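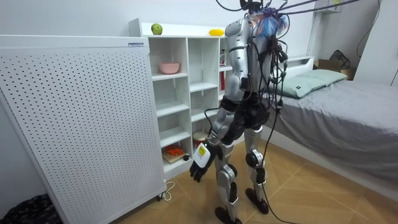
September, 6:40 am

Second pass on the small bedroom. The aim is to get every item into a cubby or out of the room before the bed linen is changed, so that dust from the shelving lands on the old sheets and gets washed with them.

The shelving is the white open type, square cubbies. I have settled on rules by height. Top surface: fruit only, and only what will be eaten this week. Upper cubbies: bowls and boxes that stand upright without support. Lower cubbies: anything that can be dropped without consequence. The pink bowl stays in an upper cubby. I tried it on the top surface last month and it collected coins.

The apple is a problem of storage temperature. Fruit kept near a heater softens faster, and the bedroom runs at 19 degrees overnight in this weather. I will move the green one to the kitchen tonight if it has not been eaten.

Wiped the shelf faces with Brilla diluted to the weaker ratio on the bottle. No streaking on the white finish. The stronger ratio leaves a film that shows under the lamp and has to be rinsed off, so there is no time saved by using it. Allow 10 minutes drying with the door open before putting things back. Corners of the cubbies need a cotton bud. The cloth does not reach.

Floor tiles: dry sweep first, then a damp mop, working from the bed to the door. Grout beside the bed did not respond to the Kelton powder. Will try the Flistero paste on one joint and compare after a day – no point doing the lot until I know the colour result.

Read the power meter at the start and end: 2,311 at the start, no change in the last digit by the finish.

Still to do: the black cloth or bag on the floor goes to the laundry or the hall cupboard, decision pending. Felt pads for the bed legs. The Camenzind hooks are still in their packet, and the wall behind the door needs checking for studs before I drill.

Linen change moved to after lunch. The grey set is not dry.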